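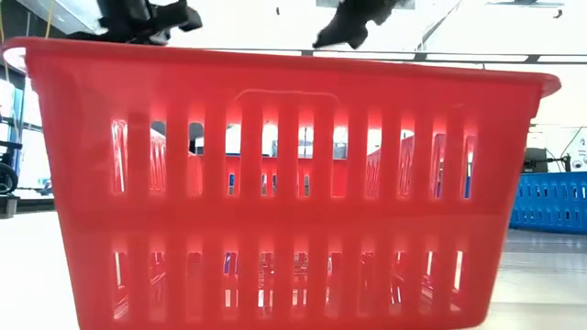
Several readers in Plandesberg wrote that one big hamper never worked for them, and that sorting only stuck once every kind of wash had its own color. I'm so glad they did – it's my favorite laundry idea this June!

Home | Laundry | Storage | Past Issues

Dark clothes go in red at my house, towels in blue, and the odd socks (31 at last count!) get a gray bin. Slotted sides are great too, as you can see at a glance what's piling up. Try it for a week or two and write to me at Goda – I'd love to hear which colors you pick.
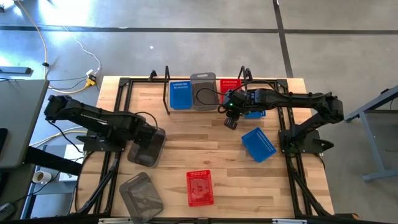

Red and blue baskets with translucent gray bins on a light wooden tabletop.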